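Capítulo 4
Louça de mesa e pequenos recipientes

Objetivos do capítulo

No fim deste capítulo, o aluno deve ser capaz de distinguir um recipiente fundo de um raso pela forma da parede, reconhecer o craquelê e dizer o que ele implica no uso, e escolher a peça adequada para servir, medir ou apoiar pequenas porções.

4.1 Introdução

Os capítulos anteriores trataram das superfícies de trabalho e dos utensílios de corte. Passamos agora às peças que ficam sobre a mesa durante o preparo e o serviço: tigelas, pratinhos, molheiras, potes e as colheres que os acompanham. São objetos comuns, comprados aos poucos e raramente escolhidos com critério. Numa cozinha de ensino com 19 postos de trabalho, porém, a escolha da louça afeta o tempo de lavagem, o espaço de armário e a quantidade de peças quebradas por semestre.

O inventário da cozinha-escola Kanham, usado como caso de estudo ao longo da Parte II, registra 137 peças de louça pequena. Nessa categoria entram as tigelas individuais, os pratinhos de apoio e os recipientes de molho com capacidade de até 300 ml. Travessas, saladeiras e panelas ficam para o capítulo 5.

4.2 A tigela

A tigela é um recipiente aberto, de boca mais larga que a base, com parede inclinada ou curva. A inclinação da parede determina boa parte do seu comportamento. Paredes quase verticais aproveitam bem o volume, mas dificultam a raspagem do fundo. Paredes muito abertas facilitam o acesso da colher e deixam o conteúdo esfriar mais depressa. A maioria das tigelas de uso geral fica entre os dois extremos.

O interior liso e vidrado é preferível em qualquer tigela que vá receber alimento. O vidrado fecha os poros da cerâmica e permite que um objeto ou uma porção deslize pela parede até a parte mais baixa. O branco continua sendo a cor mais usada no interior, pois nele os restos de alimento e os riscos aparecem com facilidade.

Observe também a borda. Uma borda fina é mais agradável ao beber e escorre melhor ao verter. Em contrapartida, lasca com mais frequência quando as tigelas são empilhadas sem cuidado. No catálogo Boser, adotado na Kanham, a mesma tigela existe com borda fina e com borda reforçada, e as duas versões não empilham entre si. Convém guardar cada versão na sua prateleira.

4.3 O pratinho de apoio

Chamamos pratinho de apoio a peça pequena e rasa que fica ao lado da tigela. Serve para pousar a colher, oferecer sal ou especiarias, ou separar o que se retira do prato. Existe em formato redondo, oval, retangular e em gota. O formato em gota tem uma extremidade arredondada e outra em ponta.
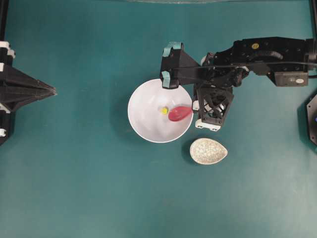

Figura 4.1 Tigela branca com colher vermelha e bolinha amarela; abaixo, pratinho em forma de gota com superfície craquelada.

Compare na figura o interior brilhante da tigela com a malha de linhas cinzentas do pratinho. As duas superfícies são claras, mas só a segunda mostra o efeito que estudaremos a seguir.

4.4 O craquelê

O craquelê é uma rede de fissuras finas na camada de vidrado. Forma-se quando o vidrado e a massa cerâmica se contraem de maneira diferente durante o resfriamento. Pode ser um defeito de fabricação ou um efeito procurado pelo ceramista, que por vezes escurece as linhas com pigmento para torná-las mais visíveis. Há ainda peças em que o desenho é apenas impresso, sem fissura real. A olho nu nem sempre é possível separar os dois casos, e uma fotografia não basta para decidir.

Quando as fissuras são reais, líquidos e gorduras podem penetrar nelas. Por isso, na ausência de informação do fabricante, recomenda-se reservar a louça craquelada para produtos secos ou para uso decorativo. A linha Hrynyshyn, citada no quadro 4.2, traz essa indicação na embalagem.

4.5 A colher e o recipiente

A colher deve ser escolhida junto com a tigela. Se for muito curta, escorrega para dentro; se for muito comprida, desequilibra as tigelas leves. Colheres de plástico riscam menos o vidrado do que as de metal e fazem menos ruído, mas algumas se deformam com o calor. Verifique a temperatura máxima antes de usá-las em preparações quentes.

A cor também ajuda no trabalho. Uma colher de cor viva é encontrada de imediato contra um fundo branco, e um conjunto de cores permite atribuir uma a cada ingrediente. Na Kanham, os jogos coloridos Cistix são guardados em gavetas separadas dos talheres de metal.

Atividade 4.1

Material: 2 tigelas de perfil diferente, uma colher e uma bolinha pequena para cada tigela.

Coloque a bolinha junto à borda de cada tigela e solte-a. Anote onde ela para. Em seguida, tente retirá-la com a colher, sem usar a outra mão e sem inclinar a tigela. Repita a operação com a colher apoiada primeiro na parede e depois no fundo. Registre em qual das tigelas a retirada foi mais fácil e relacione o resultado com a inclinação da parede descrita na seção 4.2.

Guarde as anotações. Elas serão retomadas na seção 4.8, ao tratarmos das colheres de medida.

4.6 Materiais

A louça pequena é fabricada em faiança, grés, porcelana, vidro, melamina e metal. A faiança é porosa e depende inteiramente do vidrado para reter líquidos. O grés é cozido a temperatura mais alta e absorve pouca água, mesmo sem vidrado.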